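4.2. El depósito voluntario de armas en el debate municipal

En la sección anterior se ha visto que la ordenanza de Purero y la de Benavides comparten casi el mismo articulado. Las dos permiten que el titular de un arma larga la entregue por un tiempo limitado en un local municipal, sin perder la licencia y sin declarar el motivo. Sin embargo, los argumentos con los cuales se defendieron en el pleno son muy distintos, y esta diferencia es el objeto de la presente sección.

En Purero la propuesta se presentó como una medida de salud pública. Los portavoces hablaron de crisis familiares, de duelo y de consumo de alcohol, y evitaron de manera bastante constante la palabra "control". El plazo máximo de depósito quedó fijado en 90 días, prorrogables una vez. En las actas, la oposición no discute el plazo. Discute el registro: quién puede leerlo, cuánto tiempo se conserva y si la policía local debe recibir una copia. Esta última cuestión ocupó la mayor parte de dos sesiones y quedó finalmente resuelta con una fórmula ambigua, según la cual la copia se entrega "cuando proceda".

En Benavides, por el contrario, el texto llegó al pleno como una cuestión de propiedad. El grupo que lo promovía insistió en que guardar un arma fuera de casa era un derecho del dueño, igual que guardar un vehículo en un garaje ajeno. La comparación con el garaje aparece en casi todas las intervenciones, también en las contrarias. El coste fue el segundo tema: la tasa de 50 euros por depósito pareció excesiva a las asociaciones de cazadores, que pedían la gratuidad completa durante los meses de veda.

La codificación de las intervenciones se hizo con el esquema Wasley, ya descrito en el apartado 3.1, que distingue entre marcos de riesgo, de derecho y de procedimiento. Hemos añadido una cuarta categoría, el marco de confianza, porque muchas frases no cabían bien en las otras tres. Se trata de intervenciones en las que el orador no habla de las armas ni de la norma, y habla de la institución que las va a recibir - el ayuntamiento, la comandancia, el propio funcionario de la ventanilla. En los dos municipios este marco crece a medida que avanza el debate y es el dominante en la votación final.

Figura 3. Tablero de arce sobre una mesa metálica azul perforada.
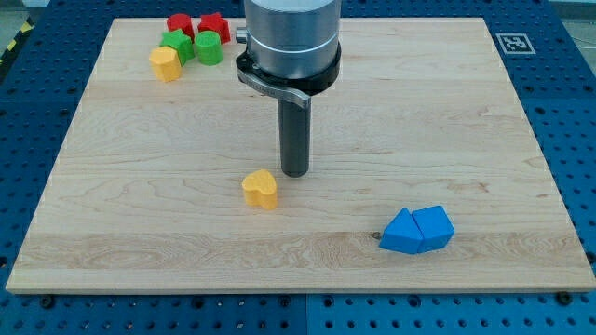

Según una persona entrevistada en Benavides, el pleno discutió durante meses sobre el derecho a depositar y muy poco sobre el derecho a recuperar, y por eso muchos titulares prefirieron no usar el servicio. En su opinión, un cazador acepta entregar la escopeta si sabe en qué fecha y ante qué mesa la va a recoger, "y esto la ordenanza no lo decía en ninguna parte". Añadió que la tasa tuvo menos importancia de la que se le dio en la prensa.

Esta observación coincide con lo que encontramos en las alegaciones escritas. De las 200 que se presentaron en el trámite de audiencia de ambos municipios, la mayoría pregunta por la devolución: si exige un nuevo certificado médico, si puede negarse y por qué autoridad, qué ocurre cuando el titular fallece durante el depósito. Las respuestas de la administración son breves y remiten casi siempre a la normativa estatal, la cual no prevé esta figura.

El caso de Skultness, que usamos como contraste, muestra un camino diferente. Allí el procedimiento de devolución se redactó antes que el de entrega, y se anunció por carta a todos los titulares del distrito. El local tiene capacidad para hasta 1.000 armas. No disponemos de las actas completas y por ello no podemos afirmar que el orden de la redacción haya cambiado el tono del debate. Sí podemos señalar que en los resúmenes publicados el marco de confianza es escaso desde el principio, y que las críticas se dirigen sobre todo al presupuesto.

Conviene hacer aquí una precisión metodológica. Las actas de Purero son literales, mientras que las de Benavides son un extracto que prepara la secretaría. Es posible que ciertas expresiones hayan sido suavizadas en el segundo caso, y en particular las interrupciones, que no constan. Hemos intentado reducir este problema con las grabaciones de audio disponibles, aunque falta la de la sesión de noviembre, en la que se votaron las enmiendas al registro. Los porcentajes por marco se ofrecen en el anexo B, separados por municipio y por sesión.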